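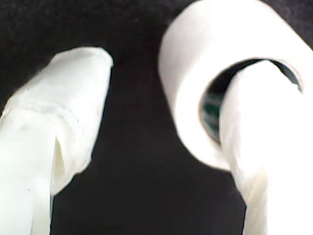 One reader of our March page on gripper care wrote in that pinching is the wrong test for ring-shaped stock, and that a roll carried on one finger through the hole ought to be scored as its own kind of grasp. We went back through our trial sheets and agree. The tips below have been changed to match.

Workshop tips: handling rolls with a two-finger gripper

Score the hook grasp separately. In the Disville bench trials we ran 480 picks on rolls of tape. Pinch grasps and hook grasps had been logged under one heading, and the combined success rate hid the difference. Dropped rolls were mostly pinched ones.

Enter the hole off center. A finger aimed at the exact middle has to travel sideways before it bears on the core. Aim for the side that will carry the weight.

Keep the second finger clear. With the roll hooked, closing the gripper pushes the roll along the finger. Leave the gap open until the arm has stopped.

Check finger wraps every 30 picks. Look for lifted overlaps and splits in the covering. A loose edge catches on the core and gets recorded as a grasp failure when it is a maintenance failure. Mark such trials void and repeat them.

Use a dark, matte cloth under pale parts. White fingers and white tape are hard to separate on a light bench. Lower the lamp before changing the camera settings; blown highlights lose the edge of the roll.

Change one thing per block. We used 4 blocks: bare fingers, wrapped fingers, wrapped fingers with a slower approach, and a repeat of the first. The repeat showed how far the setup had drifted.

Write down the roll width and how full it is. Over 7 rolls per block is enough to see whether the result depends on one odd core.

Trial sheet layout adapted from the Hosirard bench log. Page updated 12/23/22.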